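Brokwood Communications Forum
Board: Events, Speaking and Brand Voice
Topic: Should conference speakers be required to submit their slides in advance?
Replies: 7

Adwoa Adjei
Moderator

The program team for the November conference has asked this board for comment before the speaker agreement is finalized. The draft contains a new clause. Speakers would submit final slides 30 days before the event, and any change after that date would need written approval from the session chair. The clause applies to keynotes, panels and workshops alike. Please keep replies to the clause itself. Travel and fees are covered in a separate topic.

Volker Kramer
Member

I support the clause. At the last conference I chaired two sessions in the Bilton room, and in both of them the decks arrived during the coffee break. One used a typeface the house computer did not have, and the first ten minutes were spent on a screen of empty boxes. Attendees pay to hear prepared material. An early deadline is an ordinary professional courtesy.

gvaduva
Member

With respect to Mr. Kramer, a missing typeface is a problem of file format. It can be solved by asking for a PDF the evening before. Thirty days is a different matter. I speak on how brands respond to public criticism, and most of my cases are less than a month old when I present them. Under this clause I would either show stale material or ask permission for every slide.

I would also question applying it to panels. A panelist normally has no slides, or one with a name and a company on it.
– Gheorghița Văduva

Sajib Ranasinghe
Member

I can offer some experience from the agency side. Trillidari prepares decks for clients who speak at outside events, and we see a wide range of terms. The strict ones produce what I would call placeholder decks. The speaker sends something complete enough to satisfy the form, and then brings the real presentation on a drive. The organizer has gained a file and very little else.

If the aim is to check for legal or sponsor conflicts, I suggest asking for a one-page outline at 30 days and the slides at 4 days.

Volker Kramer
Member

Mr. Ranasinghe's outline proposal is reasonable, but I do not agree that placeholder decks are inevitable. They happen when the chair does not enforce the rule. If the agreement says the submitted file is the file that will be shown, then the chair should show that file.

I accept the point about panels.

Adwoa Adjei
Moderator

Thank you. Two clarifications from the program team.

First, the clause was written in part for captioning and translation. The captioning vendor works from slide text and charges a late rate. Last year the late charges came to 3,832 dollars, against a budget of 2,000.

Second, the review is not intended to judge a speaker's opinions. Ms. Văduva is right that the draft does not say so, and I have asked for a sentence to be added.

Sajib Ranasinghe
Member

The captioning figure changes my view somewhat. It should have been in the first post. I would now suggest that the outline include a list of names and technical terms, as those are what captioners most often get wrong. The slides themselves could then follow at 4 days without the late rate, if the vendor agrees. Could the program team ask?

I would also request that image files be left out of any early deadline. Speakers change pictures more than they change words, and captioners do not need them.
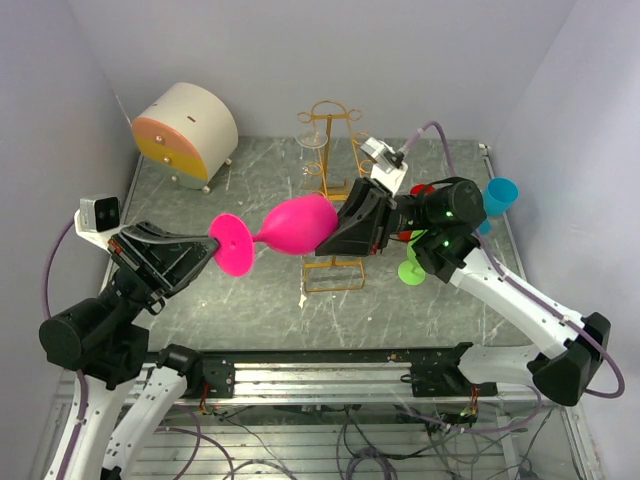

Relu Marinescu: I disagree on leaving images out. Permissions take longer to clear than anything else in a deck, and at the Baluyot seminar we had to withhold a recording for that very reason. If a session will be recorded, the rights to every picture should be settled at the same time as the outline. Speakers who decline recording could be exempt. Would the program team consider two versions of the clause, one for recorded sessions and one for the rest?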